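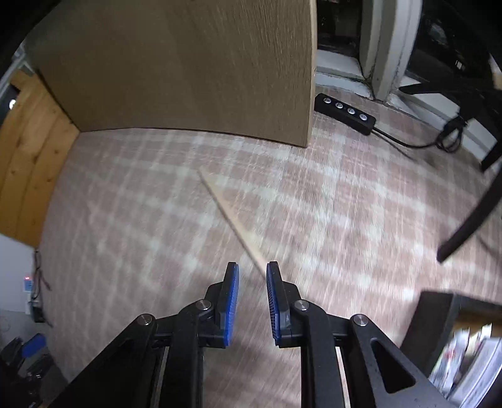

Remedios Pacheco

3.2 Barrier position and early sectional times

The sample covers 554 sprint starts on turf at the Gruklow course. Races with a late change of rail position were removed, which left 534 starts for the model. Barrier draw was coded from the inside rail outward after scratchings, so a horse drawn 12 in a reduced field could start from gate nine.

Early speed was taken as the time over the first 200 m, corrected for track rating and carried weight. We fitted a mixed model with horse and jockey as random effects and tested draw both as a linear term and as three bands – inside, middle and wide.

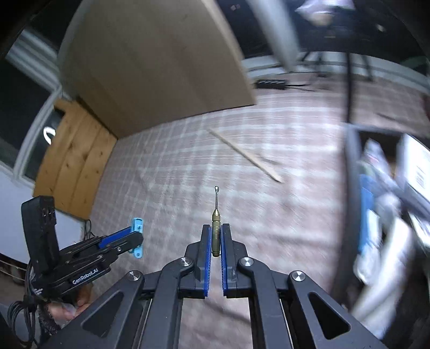
The banded form gave the better fit. Wide-drawn horses ran slightly faster opening sectionals than inside-drawn horses of the same rating, but covered more ground before the turn. Figure 4 plots the two effects against each other for fields of ten or more.

Figure 4. Adjusted 200 m time and extra ground covered, by barrier band.

First-up runners were treated separately. A run was counted as first-up when at least 70 days had passed since the previous start, following Segura and Arrieta. In this group the draw effect was weaker and the residual spread larger.
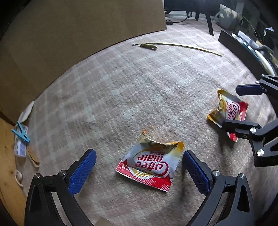

Trial results were left out of the first-up model. Trials at Gruklow are hand-timed, and the error is close in size to the effect being measured.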